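Small Items on Shared Tables: speaker notes
Traian Sandu, Dandton session, January

Open with the problem. A hall table or dining table collects whatever comes out of pockets and bags. In the Garer household survey we logged 77 tables, and 51 of them had at least one open container in use as a catch-all. Pause for the handout.

Define the term. A catch-all is an open-topped container with no assigned contents. It differs from a tray in wall height. Tall walls keep items in when the container is moved; they also hide what lies at the bottom.

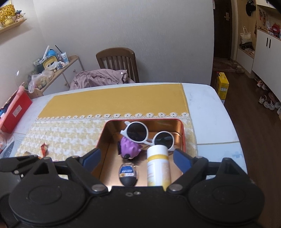 Page 3

Metal tin, red rim, polished interior. White round-framed sunglasses lie across the upper half, with a purple plush toy below them and a white bottle with a yellow band on the right. Point out the sunglasses: hard lenses share the space with a bottle. Scratching is the usual damage in mixed storage. Recommend a soft pouch or a separate shallow dish.

Surface protection. Metal on marble or a marble-like top can leave marks. A felt or woven runner under the tin is enough. Lace trim snags on rough seams, so check the base by hand before setting it down.

Sorting interval. Aisyah Halim's figures go here (her slide, not mine). Ask her to give the Flerar numbers first.

Questions until 3:30. Sign-up sheet is by the door.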